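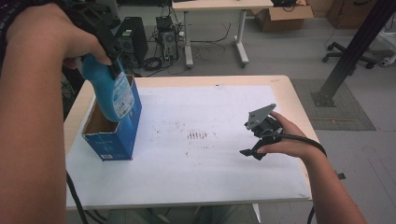

Refilling bottles at home vs. buying new ones every time

Last updated: August
Print this page | E-mail this page

mosswick43
Hello everybody, long-time reader here and finally brave enough to start a thread! We moved out past Ududlow last spring and the nearest big store is a forty minute drive, so I've been trying to cut down on how many bottles of dish soap and cleaner we go through. My sister swears by buying the large refill jugs and keeping the same small bottles going for years. My husband thinks it's a mess and a bother (he is the one who mops, to be fair to him). What do you all do?

ImogenCrabtree
Welcome! I'm with your sister, all the way. I have 7 bottles under my sink that I just keep topping up, and I buy the Wosa refill jug when the co-op has it. A funnel from the dollar bin and a folded dishrag underneath, and I hardly spill a drop. Do rinse the bottle out well between fills and let it air dry upside down overnight, or you get that slippery ring around the neck.

grandpa_tully
I'll be the grump. I did the refill thing for two years and the pump tops gave out on me one after another. By the time I'd replaced those I hadn't saved much. Now I buy a case when it's on sale, stack it in the garage, and carry the empties to the drop-off in whatever box is handy. Works fine for an old fellow living alone.

ImogenCrabtree
Tully, you can get the pump tops by themselves! Economou Hardware keeps a little bin of them by the register, or they did when I was in last. Bring your old one along, because the necks come in different sizes and it's maddening to get home with the wrong one.

lanternjar
Gently disagreeing with the overnight rinse, Imogen. If it's the same soap going back in, I just top it up. I only wash a bottle when I'm switching to something else. And please, mosswick, never mix two cleaners in one bottle, and put a new label on anything you reuse. My mother kept floor cleaner in an old juice bottle and it still gives me the shivers.

ImogenCrabtree
Fair enough on the dish soap. I still rinse mine, but I'm fussy! Completely with you on the labels.

mosswick43
Oh, this is all so helpful, thank you. I think we'll try refills for the dish soap and leave the floor stuff in its own bottle, which should keep the peace around here. Does anyone know if the Mosmont jug fits on a regular shelf? Ours are 16 inches apart.

grandpa_tully
It'll fit with room to spare. Heavy, though. Put it on the bottom.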